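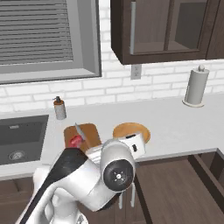 Thierry Guérin told me he had stopped reading reviews before he goes to the cinema, and that he now skips the trailers too. He said a trailer gives him the second act and a review gives him the third. I want to start there, as that complaint is more or less the subject tonight.

Speaker notes — how small films get seen

Timing: start at 7.30, allow forty minutes, questions after. House lights stay half up so people can write. Clip one is on the laptop already, clip two is on the stick.

1. Opening

Say hello, thank the Gandau for having us back. Mention the bar closes at ten.

Ask for a show of hands. Who has seen Unano? (Expect very few.) Who has heard of it? Then ask who saw the poster in the foyer on the way in. Leave the poster question until last or it spoils the first two.

Unano is a drama about two sisters who take over their father's ferry. It runs for a little under two hours. It opened in October on four screens. I am using it all evening, so give the plot in two sentences and move on. Don't give away the crossing.

2. What a release used to look like

A small film would play one city, then a few more, then the towns. Reviews came out in the local paper the week it arrived. If the first city liked it, the second heard about it. The print moved by van and it was often scratched by the time it got to us.

The point to make is that the film had time. A bad first weekend could be put right by a good third one.

Tell the story about the missing reel at the old Rey. Keep it short. Last time it took six minutes and I had to drop the part about subtitles.

3. What happens now

The film gets a week. If the first three nights are poor it goes down to one showing, usually in the afternoon, and then it is gone. The cinema isn't being unkind. There is another film waiting for the screen and it has been promised the slot.

Figures for Unano, read them slowly:
— four screens in the first week
— 3,691 tickets over the whole run
— roughly 400 of those at one cinema, the Vidier

Pause on the Vidier. It kept the film on after the other three had let it go. It did two things. It moved the main showing to early evening, and it put the director's first short on before it. The short was free to book and runs for nine minutes. People came for the pair.

Clip one here. It is the harbour scene, no dialogue for the first minute, so warn them that the sound is fine.

4. Trailers

Back to Thierry's complaint. Play the Unano trailer after the clip, not before. Ask what the trailer says the film is about. Most groups say a crime story. There is one policeman in the film and he has one line, and the trailer uses it twice.

I don't think the people who cut it were careless. They had ninety seconds and a slow film. But anyone who came for a crime story went home cross, and they told their friends.

If someone asks what I would have done, say I would have used the sisters arguing over the fuel bill and left it there.

5. Reviews

Split these into two kinds. There is the review that tells you whether to go, and the review you read afterwards. Both are useful and they are rarely marked.

Read the two short passages from the handout. The first one gives away the crossing, so stop at the second comma. The handout has the full text and people can decide for themselves whether to turn it over.

A word on star ratings. Three stars does the most harm to a small film. Two stars will at least start an argument. With three, people mean to catch it at home and then don't.

6. Awards

Keep brief. A nomination brings a film back for a week or two, and a small film is often off the screens by then. Unano got one, for sound. No cinema within an hour of here brought it back. I asked.

Skip this section if we are past eight o'clock.

7. What an audience can do

Go in the first week if you can. Book ahead, even by a day, as the programmer looks at advance sales when she sets the following week. Tell the cinema what you would like to see, by name. A note saying "more foreign films" doesn't help anyone. A note with a title on it might.

Clip two. It is the last ten minutes of the short, so bring the lights right down.

Correction to the above: the short is only nine minutes, so clip two is the whole thing.

8. Questions

Likely ones: where can I see Unano now (the Vidier has it again for one night, details on the handout), was it shot on film (yes, most of it), is the ferry real (yes, and still running).

Return the microphone to the box office. The stick is mine, take it out of the machine.

Filed under: Talks, Film, Independent Cinema

We use cookies to help this site work and to see which pages are read. Accept | Manage settings

Contact us | Copyright, all rights reserved | Back to top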